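四月通讯·闲话一则

搬家以后的事，拖到现在才写

先跟各位订阅的朋友道个歉，上一期隔得实在太久了。好几位来信问我是不是不写了，没有没有，我只是搬了个家，然后又花了很长时间跟自己的东西打架。这一期本来想聊春天种什么香草（薄荷那篇我还欠着，下期一定！），结果坐下来一打字，满脑子都是箱子、柜子、抽屉，那就索性聊聊收拾屋子吧。

我在旧房子住了15年。住得久的坏处是，你会慢慢看不见自己的东西。厨房最上面那层柜子里有一台Tenix牌的面条机，我一直以为早就送人了，搬家那天才把它翻出来，说明书还夹在盒盖里。还有一整袋没拆的玻璃罐，是我某一年下决心要腌柠檬时买的。柠檬后来腌没腌？没腌。罐子跟着我又搬了一次家，这会儿正在阳台上晒太阳。

搬家前一个月，我给自己定了个规矩：每天晚上八点以后不看手机，只清一个抽屉。头几天劲头特别足，清出来的旧电池、断了头的铅笔、不知道配哪把锁的钥匙，装了满满一鞋盒。后来清到放信的那个抽屉就不行了，坐在地上一封一封地读，读到半夜，一张纸也没扔掉。第二天我把那个抽屉整个用胶带一缠，原样搬走。现在它还缠着胶带，我路过时会假装没看见。
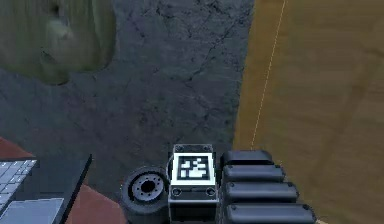 说回箱子。我这次最得意的一件事，是没有按房间装箱，而是按"到了新家第几天要用"来装。第一天要用的只有一箱：水壶、两只碗、卫生纸、剪刀、床单、充电线，还有一包挂面。剪刀一定要放在最上面，或者干脆揣在口袋里，我上一次搬家就是把剪刀封进了箱子，最后拿车钥匙划胶带，划得满手都是毛边纸屑。第一周要用的是八箱，剩下的统统写"不急"。

"不急"的箱子最后有14个。你们猜到现在拆了多少？拆了一半多一点。而且说真的，没拆的那些，我一样也没想起来过。我妈听了很生气，说那里头肯定有她给我的那套杯子。好吧，杯子我会去找的。

搬家公司我找的是Figueiredo，朋友推荐的，报价3859块，含拆装两张床和一个大书架。我原来觉得贵，犹豫了好几天，还认真考虑过租辆小货车自己来。后来想想我的腰，算了。师傅们来得很早，干活利索，上楼时还会先拿毯子把楼梯转角包起来。唯一的小插曲是书架的一包螺丝不见了，大家在纸箱堆里找了半天，后来在我自己的外套口袋里摸到了。是我怕弄丢，特意收起来的。

新家比旧家亮，但是储物的地方少得可怜，玄关那里只有一个浅浅的凹位。我一开始买了好多收纳盒，大的小的、带盖的不带盖的，兴冲冲地摆了一地，摆完发现盒子本身就没地方放。退了一大半，退货的时候店员看我的眼神很是复杂。

后来我改了思路，先空着。东西该摊在哪里就让它摊在哪里，过两三个星期再看：钥匙总是扔在鞋柜左边，那就在左边放个小碟子；外套总是搭在餐椅背上，那就在餐椅旁边的墙上钉挂钩，别指望自己会多走几步去衣帽架。我以前老跟自己的习惯较劲，买一个漂亮的脏衣篮放在浴室，衣服还是照样堆在床尾。这回我把篮子搬到床尾去了，从此天下太平。

再说说柜子，这是来信里问得最多的。有读者问我到底该买顶天立地的高柜，还是矮柜加搁板。我的感受是看你够不够得着！我个子不高，旧家那个高柜最上面两层等于冷宫，面条机就是在那里头住了那么多年。可是高柜也真能装，换季的被子、行李箱、过年才用的大锅，塞进去门一关，屋子立刻像换了个人住。如果你跟我差不多高，又想要高柜，请务必同时买一把稳当的小梯凳，别踩转椅，求你们了。

木头颜色我也纠结了好久。样板册上看着都差不多，深一点浅一点而已，搬到家里才知道差得远。偏黄偏暖的那种，傍晚开了灯特别好看，白天在冷色的墙前头也压得住；偏灰的那种配浅色地面很清爽，可我家朝北，阴天一进门就有点没精神。最后我选了暖的。选之前我把样板带回家，靠在墙边放了三天，早上看一眼，晚上看一眼，连刷牙的时候都探出头去看。店家叫Gullodine，借样板要押金，还的时候全退，这一点我要表扬。

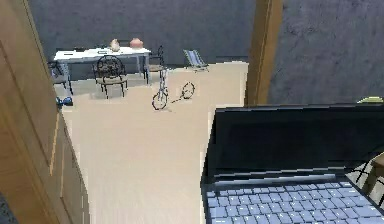
高高的木柜靠一边，地上躺着一辆小自行车，白色长桌摆在靠后墙的位置。

留空这件事，我现在特别有心得。以前总觉得墙边空着一块就是浪费，非要塞个小边几、小架子、小凳子，塞到最后走路得侧着身子。新家客厅中间我什么都没放，连地毯都还没铺，拖地的时候一口气能从这头推到那头，那个痛快！来做客的朋友都问家具什么时候到齐，我说已经齐了，他们不太信。

桌子也一样。我把书桌挪到了最里头靠墙，脸对着墙坐，原以为会憋闷，坐了一阵反倒觉得安心，眼睛没处飘，写东西快了不少。桌上只许放正在用的，不用的晚上收走。（写到这里我看了一眼桌面：三支笔，一只茶杯，一个橘子，半卷胶带。橘子我等会儿就吃掉。）

还有几件零碎的，想到哪儿写到哪儿吧。

箱子上的字要写在侧面，别写在顶上，一摞起来顶上什么都看不见。这个道理我每次搬家都懂，每次都写在顶上。

绿植最好提前几天送过去，或者自己抱着走。我的那盆龟背竹是坐副驾驶去的，系了安全带，到家掉了一片叶子，现在又冒了新的。

旧书我捐了一部分给Skemdale旧书铺，他们收书不挑品相，但不收杂志。我那两大捆杂志又原路拎了回来，正好垫在洗衣机旁边当临时台子，高度居然刚刚好。

冰箱要提前吃空。我最后那一个礼拜的晚饭完全是乱炖，冻饺子配泡菜配半罐玉米粒，有一顿还加了不知道什么时候买的年糕，味道意外地不坏。

下一期就回到香草，薄荷、紫苏、罗勒怎么分盆，怎么不让薄荷把别人都挤死。家里有什么搬家收拾的好办法，也请回信告诉我，尤其是怎么处理那种缠着胶带、不敢打开的抽屉。我挑几条登在下一期后面。

杯子找到了我也会说一声的。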